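Residents > Utilities and Waste > Food Scrap Collection > Frequently Asked Questions

Print this page | E-mail this page

Food Scrap Collection: Frequently Asked Questions

The Town of Grestolside collects food scraps from homes every week. The answers on this page apply to single-family homes and to buildings with four or fewer units. Residents of larger buildings should read the section on apartments and condominiums before calling the office.

Last updated 10/28/24

GENERAL INFORMATION

Who may take part in the program?

Any household that pays the town's solid waste fee may take part. There is no separate charge for food scrap service, and no sign-up is needed for homes that already have a green cart. Homes without a cart may request one by calling the Solid Waste Office at extension 3142 or by filling out the cart request form at Town Hall.

Is participation required?

No. The program is voluntary for households. Restaurants, grocery stores and other food businesses that produce more than 1000 pounds of food waste per month are covered by a separate ordinance and should ask the office for the business guide.

Where do the food scraps go?

Collected material is taken to the Plandow composting yard, where it is ground, mixed with leaves and wood chips, and placed in long covered piles. The finished compost is screened before it is released. Part of it is used in town parks and on road shoulders, and the remainder is offered to residents in the spring.

Who collects the carts?

Collection is carried out by Kuipers Hauling under contract with the town. Kuipers crews can't change service levels, replace carts or accept payment. All such requests must go through the Solid Waste Office.

WHAT GOES IN THE CART

What items are accepted?

The following may be placed in the green cart:

- Fruit and vegetable peels, cores and pits
- Bread, rice, pasta, cereal and baked goods
- Meat, fish, poultry and bones
- Cheese, yogurt and other dairy products
- Eggs and eggshells
- Coffee grounds, paper filters and paper tea bags without staples
- Paper napkins and paper towels soiled with food only
- Wilted cut flowers and small houseplants, without the pot

What items are not accepted?

The following may not be placed in the green cart:

- Plastic bags and plastic wrap of any kind
- Foam trays and cups
- Liquids, including cooking oil and soup broth
- Pet waste and cat litter
- Diapers and cleaning wipes
- Glass, metal and ceramics
- Produce stickers, rubber bands and twist ties
- Treated or painted wood

Are compostable plates, cups and forks accepted?

Uncoated paper plates are accepted. Cups, forks, knives and spoons labeled "compostable" are not accepted at this time. The Plandow yard has found that these items do not break down within its normal schedule and must be removed by screening. They should go in the trash.

May I use bags to line the cart?

Paper bags are accepted. Thin green liner bags are accepted only if they carry a certified compostable label printed on the bag itself. A label on the outer box is not enough for the crew to identify the bag. Newspaper may also be used to line the bottom of the cart.

May yard waste be mixed with food scraps?

Leaves, grass clippings and small twigs may be mixed with food scraps from April through November. Branches thicker than 2 inches are not accepted in the cart and should be taken to the transfer station. During winter months, yard waste is not collected at the curb.

COLLECTION DAY

When should the cart be placed at the curb?

Carts must be at the curb by 6:30 a.m. on the assigned collection day and may be placed out after 5 p.m. the evening before. Empty carts must be brought back from the curb by the end of collection day. Trucks don't follow the same order every week, and a cart that is usually emptied in the afternoon may be emptied early in the morning.

How should the cart be placed?

The handle should face the house. Please leave three feet of open space on each side of the cart, and do not place it behind a parked car, on a snowbank or under low branches. The lid must be fully closed.

What happens if there is a holiday?

When a town holiday falls on a weekday, collection for that day and the rest of the week moves one day later. Holiday changes are printed on the calendar mailed with the February water bill.

My cart was missed. What should I do?

Leave the cart at the curb and call the Solid Waste Office before noon on the following business day. If the cart was out on time and held only accepted material, a truck will return. If a tag has been left on the handle, the cart was skipped for the reason marked on the tag, and it will be collected on the next regular day once the problem has been corrected.

How much may the cart weigh?

A full cart may weigh up to 150 pounds. Carts that are too heavy for the lifting arm on the truck will be tagged and left. Residents who often fill their cart may request a second one.

STORAGE AND CLEANING AT HOME

How should food scraps be kept in the kitchen?

Residents may use any container that suits their kitchen. A bowl on the counter works well during meal preparation, and its contents can be moved to a lidded pail afterward. The Sornetti kitchen pail is available at cost from the Solid Waste Office, but it is not required. Pails should be emptied into the green cart every two or three days, and more often in hot weather.

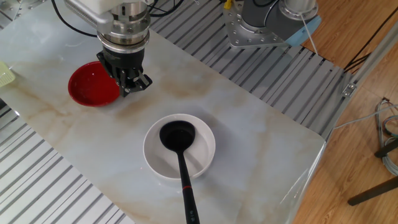 Scraps that tend to smell, such as fish skin, shrimp shells and meat trimmings, may be wrapped in newspaper and kept in the freezer until the evening before collection. Drain wet items in the sink before placing them in the pail. A sheet of paper towel at the bottom of the pail will take up extra moisture and can go into the cart with the scraps.

How can fruit flies be prevented?

Keep the pail covered, empty it often, and rinse it with hot water and dish soap after each use. Fruit peels may be stored in the refrigerator or freezer during the summer. If flies are already present, the pail should be washed and left open outdoors to dry before it is used again.

How should the green cart be cleaned?

Rinse the cart with a garden hose and a mild soap, then pour the rinse water onto grass or gravel. Rinse water may not be poured into a storm drain. Baking soda may be sprinkled in the bottom of the dry cart to reduce odor. Bleach should not be used.

What should be done about animals?

Carts have a locking bar that holds the lid in place and opens when the truck tips the cart. The bar should be closed at all times between collections. If an animal has chewed through the lid or wall, the cart will be replaced one time without charge.

APARTMENTS AND CONDOMINIUMS

Can residents of larger buildings take part?

Buildings with five or more units may join if the owner or association submits a written request. The office will visit the property to confirm that there is space for shared carts and safe access for the truck. Individual tenants can't enroll a building on their own, but the office will send information to a property manager at a tenant's request.

Is there a drop-off location?

Residents of buildings that are not enrolled may bring food scraps to the transfer station during posted hours. Proof of address is required. Bags must be emptied into the bin and taken home or placed in the trash barrel next to it.

FINISHED COMPOST

When can residents pick up compost?

Compost is offered on Saturdays in May while supplies last. The town sets aside 700 cubic yards each year for this purpose. Residents must bring their own containers and shovels, and loads in open trucks must be covered before leaving the site.

Is the compost safe for vegetable gardens?

Yes. Each batch is tested before release, and the most recent results are available at the Solid Waste Office. The compost should be mixed into existing soil and not used alone as a planting bed. Seedlings in pots do best with one part compost to three parts potting soil.

Can compost be delivered?

The town does not deliver compost to homes. Schools and community gardens may request delivery in writing by the end of March.

Questions not answered on this page may be directed to the Solid Waste Office at Town Hall, extension 3142, Monday through Friday, 8 a.m. to 4 p.m.

Filed under: Trash, Recycling and Compost; Resident Guides

Print this page | E-mail this page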